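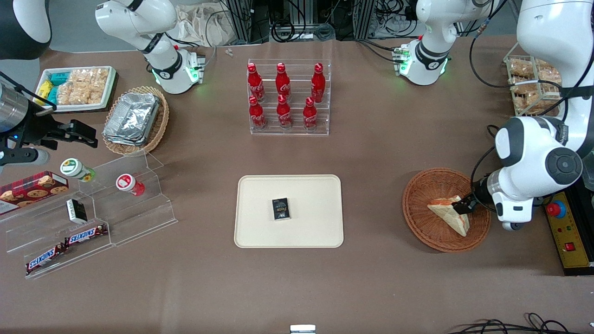 Fig. 6. Mesa con alimentos, bebidas y bandeja central.

Tiempo de lectura: 2 min

6. Programar recordatorios de comida en Drorker

El fabricante promete que el aviso sonoro «devuelve el apetito». Tómelo con reservas: una persona con demencia puede oír la alarma y no relacionarla con comer.

1. Abra Rutinas y pulse Añadir.
2. Escriba el nombre con el que la persona quiere que la llamen. Borre «abuelita», que viene de serie.
3. Elija una voz. La «cariñosa» suena a guardería – pruebe antes la neutra.
4. Redacte una frase corta: «Brayan, la comida está en la mesa».
5. Fije la repetición en 20 minutos. El valor de fábrica, 6, acaba irritando a casi cualquiera.
6. Guarde y escuche el aviso desde la silla habitual.

Nota: el botón «Confirmado» solo registra que alguien lo pulsó. No demuestra que haya comido ni bebido.

PRECAUCIÓN: no use el informe semanal para decidir cambios de dieta. Si hay pérdida de peso, tos al tragar o rechazo repetido, consulte con el equipo sanitario.

Si aparece el error 381, reinicie la base y repita desde el paso 4.

Usamos cookies propias y de terceros. Aceptar | Configurar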